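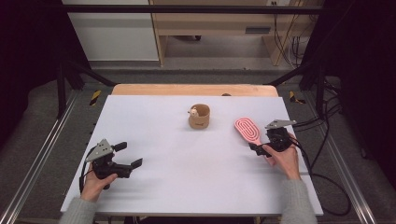
So why do people keep hairbrushes they never use? Mostly because throwing one out feels like throwing out a morning routine, and I heard that over and over in our interviews.

3.2 Small things that stay

I went into the Nokwood homes expecting to talk about furniture. Domenica Ortner and I had a whole interview guide on sofas (four pages of it!), and we barely touched it. People wanted to talk about the little stuff – cups, combs, tiny animals from a grandmother's shelf. Figure 2 shows a small cup with a figurine peeking over the rim and a pink hairbrush, the size of object I mean in this section.

We ended up with 21 households, and I coded the transcripts together with Kasun Kanagaratnam. He wanted one label for "keepsake" and I wanted two, one for things on display and one for things in drawers. I won that round, and I'm still glad I did, as the drawer things came with much longer stories. One woman in Goselden talked about a comb through two pots of tea.

Boersma's earlier work treats this kind of keeping as a storage problem. I read it differently – our people had plenty of room, and they moved these objects from house to house anyway. Section 4 takes up what happened when they moved.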